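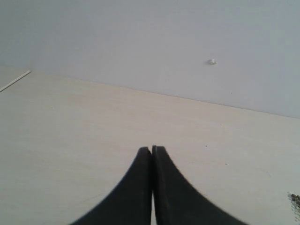

The sweeping had always been mine. My mother swept the back room at Gandwood before me, and my grandmother before her, and I suppose I had let myself believe that a thing passed down so faithfully must be difficult. So when my son told me over supper that he meant to teach the arm to do it, I laughed, and then saw that he was hurt, and cut him a second piece of pie.

We sell dry goods loose, by the scoop. Rice and lentils and barley, beans of every colour, three sorts of sugar, and a great many seeds that people used to buy for their birds and now put on their own breakfasts. There are 31 bins along the shop wall and every one of them leaks in its own manner. You can close the lid on the red lentils as gently as you would close the door on a sleeping baby and there will still be a few of them on the floor by dinner time. In the back, where we weigh out and mix, it is worse, and the bench has to be brushed down between one order and the next or the wrong thing gets into the wrong bag. A lady in Drevgate once found a peppercorn in her pudding rice and wrote to us in green ink.

The arm was a Kárason, black nearly all over, and had cost us 3000 pounds, for which my late husband would have expected a van. It had been bought to lift and tip. It lifted well enough and it tipped like a drunk at a wedding, and after one dreadful morning with the pearl barley my son had quietly stopped asking it to tip anything. For most of the winter it stood by the bench with its fingers together. I dusted it on Sunday evenings, when I did the scales.

"Tipping's hard," he said. "But sweeping's just pushing things along."

I said nothing to that. I have been married, and I know when a remark is best left to lie where it has fallen.

He began in May, after closing, with the radio on low. I would sit in the old chair by the door with my mending and pretend not to watch. The first trouble was the brush. He gave it my bench brush, the good one with the curved handle, and it couldn't keep hold of it. The handle turned in its grip like a fish, and the bristles would end up pointing at the ceiling while the arm went on gravely brushing the air. He tried string. He tried a rubber band from the post. He went through the drawer where we keep the candle ends and the spare keys, and then he drove to the ironmonger's at Drevgate and came home with a plain flat paintbrush, and that it would hold.

The second trouble was that it had no notion of how hard. I had never thought of there being a how hard. Your hand simply knows, the way your foot knows the stair in the dark. Too light, and the brush goes over the top of the beans like wind over a hedge. Too heavy, and the bristles bend and then spring, and you have lentils in your hair. I had lentils in my hair, and in the mending, and one in my tea, which I drank round. My son would say "Sorry, Mum," without turning, and write something in his notebook, and set it going again.

He tried it on one thing at a time first, and then on two mixed together, a big grain and a little one, and that was the third trouble, and the worst. The big ones roll and the little ones don't. The arm would make its stroke, very slow and rather stately, and the beans would all go off ahead like children let out of school, and the fine stuff would stay behind in a sort of drift. Then it would go back for the drift and leave the beans. I found I was leaning forward in my chair with my needle in the air. I found I was moving my wrist.

"You want to turn it," I said at last. "At the end. You want to give it a little flick in."

"Show me," said my son.

So I got up and showed him. I took the brush and did it three or four times, and he watched my hand in a way that he hadn't since he was small enough to be taught his laces. He asked me when I started to turn, and I didn't know. He asked what I was looking at while I did it, and I didn't know that either, but when I did it again and paid attention I saw that I looked at the far edge of the heap the whole time and never once at the brush. He wrote that down and underlined it. We were at it until nearly midnight, and I told him things about sweeping that I hadn't known I had opinions on. I had a good many, it seems. I went up to bed quite hoarse.
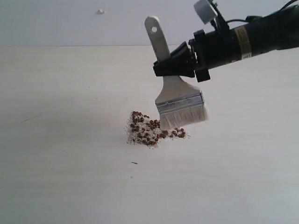 My sister said on the telephone that it sounded like a great deal of fuss to get out of a job that took a minute, and had we thought of simply buying a better dustpan. She said that when a machine could look round a kitchen and see for itself what wanted doing, without being told, and do the bit behind the taps as well, then she would put her hat on and come down to see it, and until then she would thank me not to ring during the news.

I repeated this to my son, leaving out the part about the news, and he thought it over for longer than I had meant him to.

"She's right about the taps," he said.

He kept on, though. He had a book of numbers now, all the strokes it had made, and when he turned back to the beginning he could tell you what had gone wrong on each. He was on number 3227 when the man from Jametti came with the paper bags and had to be given a cup of tea. The man stood with his cup and saw it make a stroke, and then another, and he said his wife's mother would like one of those for the stairs. My son explained, very fairly, that it couldn't do stairs. It couldn't do floors. It could do this bench, if the bench was clear and the brush was already in its grip, and if what had been spilt was more or less the kind of thing it had met before. The man nodded kindly and said well, it was early days, and asked whether there was any sugar.

I have thought since about how he said it, my son, with no shame at all. His father could never have stood there and listed what a thing couldn't do after spending that money on it. He would have had it sweeping the high street.

As to how it does now, I can tell you, for I am the one who goes over the bench when it has finished. I take 7 orders of a morning, as a rule, before the shop door opens, and after each of them my son presses his button and I put the kettle on or tie up the bags. It takes longer than I would. Some mornings it brings the whole lot to the corner as neatly as you like, and I stand there with my cloth and can find nothing to do but wipe. Other mornings it leaves a tail behind it, the same few beans every time, and goes to and fro past them, and I have to hold my own hand back by the wrist.

He has asked me not to help it. He says it muddles the numbers. So I wait until it has stopped and drawn itself up and he has made his mark in the book, and then I lean across and fetch the last ones in with the side of my hand, giving them the little flick at the end, and he writes that down too.

On Friday he wants to start on the shelf under the window. I have told him about the draught there, and he has gone to look for a thicker pencil.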